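Pillix compares finger grippers for small parts

13 October 2018

The automation company Pillix has published the first results of a comparison between 3 robot grippers, which it carried out at its test room in Galbraith. The work began in August and is planned to continue until the end of the year.

All the grippers have two fingers and were fixed to the same arm, with a small camera near the fingers. The company used simple things for the test: blocks, a ball, a cylinder, a cup and a basket. According to Pillix, such objects show very quickly where a finger is too wide or too smooth. 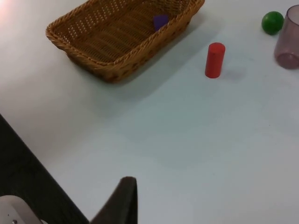
The gripper fingers over the test table at Pillix, with the basket, the red cylinder and the green ball.

In total, 214 picks were made with each gripper. The model from Lusero dropped 4 objects, the lowest result in the test. The gripper called Flillero dropped 33, most of them when it had to take the ball. Pillix explains that its fingers were made for flat parts and that the maker has already promised new finger tips. The third gripper, built by Pillix itself, came in second place, but the company did not give its exact number.

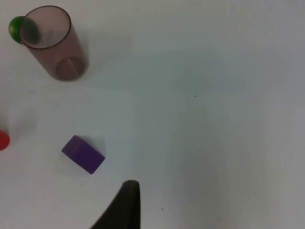 The position of the camera was also a question in the project. When it is mounted close to the fingers, the arm can correct its path in the last moment, but one object can easily hide another one. A second camera above the table will be tried in the next part – this should also show if the picks become faster.

Pillix says the full table of results can be requested from its office in Galbraith.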